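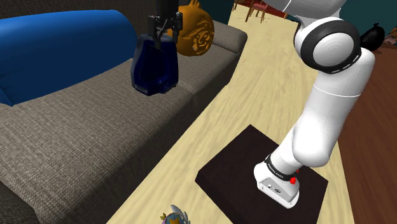 Opening remarks

Good evening, and thank you to the Fuson Public Library for the use of the reading room. On behalf of Farero Press, I am pleased to speak about our short fiction program and the anthology that came out of it, Bridelora.

Please hold questions until the end. There will be time.

How the book was selected

The call for stories opened in September. We received 3,000 submissions, from first-time writers as well as from authors with several books in print. Each story was read by 2 readers with the author's name removed. Where the readers disagreed, the story went to the full editorial board. The final book contains 17 stories.

(Pause. Hold up the book.)

We set one condition. Every story had to take place in a town small enough that the main character could be recognized on the street. Writers read this in very different ways. Several chose mill towns. One chose a weather station. The title story concerns a ferry stop that has lost its ferry.

On editing

Most of the accepted stories were revised before publication. The most common request from our editors was to cut the first page. The second most common was to let a minor character keep a secret. Authors were free to decline any change, and a number of them did.

(Read the opening paragraph of the title story. Do not read past the letter.)

The Dafis Fellowship

Sales of the anthology support the Dafis Fellowship, which gives a writer of short fiction a quiet place to work and a modest stipend. Applicants should send one finished story and a letter describing the work they intend to complete. No degree is required. Prior publication is not required either. Forms are on the table by the door.

Closing items

The library has kindly purchased 50 copies for its branches, and they may be borrowed beginning tomorrow. Copies are also for sale this evening at the front desk.

(Thank library staff. Open the floor. Repeat each question for the back rows. The room must be cleared by 9:00 p.m.)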